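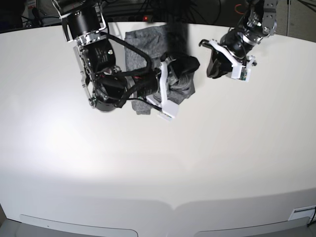 2 min read

Re: [laundry-list] Linen hire, are we staying with Bomberg?
Tuesday, July 26, 2022

Quick one from me, on my way out the door.

> Has anyone rung Bomberg about the new price yet? Their letter says
> 157 dollars a fortnight and I can't see what we get for it. Also the
> grey napkins came back creased again and we were short for the
> Saturday lunch. Would we be better off buying our own and washing
> them at the hall? Happy to be told I'm dreaming.

Rang them this morning. 157 is right, includes pickup and delivery, doesn't include the tablecloths for the long tables. Those are extra now. Used to be thrown in. I asked why and got put on hold, then the line dropped out.

Creasing - they reckon it's us, leaving the bags tied up over the weekend. Could be fair enough. The bags were still sitting in the back hallway when I went past on my way to get the milk.

Buying our own: Gratska do a plain cotton napkin in packs of 40. Nice colour, bit thin. Would want two packs at least, one on the tables and one in the wash. Yao has a heavier one but you wait 8 weeks and they only do cream or navy. Cream is asking for trouble with the beetroot dip.

Washing at the hall, not keen. The machine takes an hour and a half on warm and there's one clothes line, under the gum tree, with the birds. Somebody would be ironing on a Friday night and I know who it'd be.

What about Fletama? They do the linen for the bowls club up the road, minimum is 5 bags a month, wich we'd get to easily with the tea towels. Haven't got a price. If anybody knows someone at the bowls club can you ask what they pay and wether the stuff comes back folded or just chucked in.

We have to tell Bomberg by the end of July or it rolls over for another year at the new rate. So replies by Thursday night please, to the list and not just to me, I lose things.

Oh and the missing apron is in the urn cupboard. Behind the urn.

Ta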